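二月某日 くもり、夕方から小雨

朝から鼻がぐずぐずする。薬を飲むと眠くなるので迷ったが、結局飲まずに出た。前から申し込んでいたIrnolelの見学会。家事をするロボットを間近で見られるという触れ込みで、駅からバスに乗り、停留所からさらに12分歩いた。バス代と、途中で買ったパンと缶コーヒーで860円。入場は無料だが、こういう「無料」はだいたい交通費で取り返される。

受付で名札をもらい、まず小さい会議室で説明を聞いた。スライドには「暮らしに寄り添う」という文字が大きく出ていて、この時点でかなり帰りたくなった。寄り添うとは具体的に何をどれだけの時間でやってくれるのか、そこが知りたくて来ているのに。Soltachというのが制御ソフトの名前らしいが、説明の人は早口で、前の列の人がうなずくたびに話がまた先へ進んだ。質問の時間に「洗濯は全部できるのか」と聞いた人がいて、答えは「まずは靴下から」だった。まずは、というのは便利な言葉だ。

そのあと隣の部屋で実演。靴下を洗濯ばさみに留めていく作業だった。

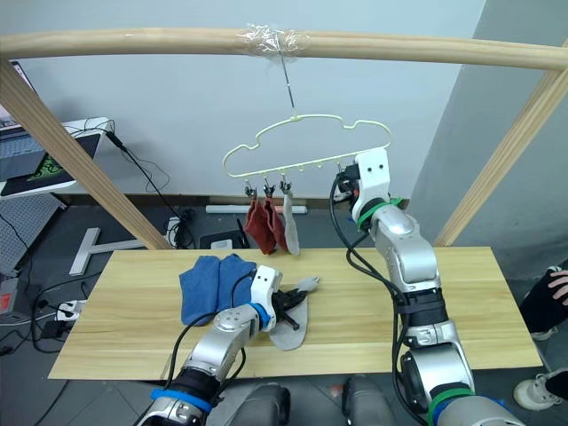
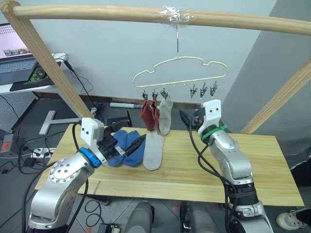
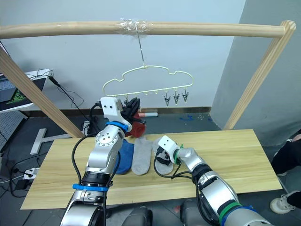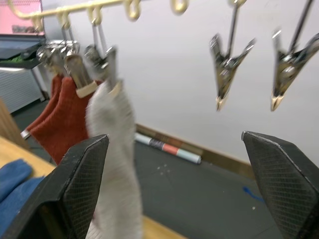
うちの洗濯物は週にだいたい二回、夜に干す。靴下は一番最後で、たいてい面倒になって適当に引っかけて終わる。だから靴下を選んだこと自体は、まあ分かっている人の選び方だと思った。ただ、うちの靴下は黒か紺ばかりで、左右の組を探すところがいちばん腹が立つのだ。見学会のは赤と青と灰色で、青いのは台の上にきちんと並べて置いてある。洗濯機から出したときの、裏返って袖にからまった状態のものを渡してみたらどうなるのか。ハンガーも風で揺れるベランダのものとは違い、木の棒に透明なテープで針金を留めて吊ってあった。あのテープを見て、少し親しみがわいたのも事実だが、親しみと性能は別の話である。

速さのことも書いておく。300秒ほど黙って見ているつもりで腕時計を見ていたが、途中で隣の人に話しかけられて分からなくなった。なので何分で何足とは書けない。自分で干すより遅い、とだけは言える。指の細かい動きは正直に言って思っていたより上手で、つまむ、持ち上げる、はさみのところへ持っていく、という流れに無理な感じはあまりなかった。認めるのはしゃくだが書いておく。だが係の人の言う「あと3年で家庭に」は信じない。食器洗い機だってうちにはまだ来ていない。

帰りに配られた冊子には、Direnという別の会社との共同計画が載っていた。タオルをたたむらしい。写真のタオルは新品のようにふかふかで、うちの端のほつれた薄いやつとは別の生き物だった。値段のページを探したが、どこにも書いていない。裏表紙はアンケートの案内で、答えると靴下がもらえるという。答えた。

バスを待つあいだに雨が降りだした。帰ったら朝干したシャツが濡れていて、取り込んでもう一度洗った。浴室に干すあいだ、あの腕がうちにあったとして、そもそもどこに置くのかを考えた。台所のテーブルをどけるしかない。夕飯はうどん。鼻はまだ治らない。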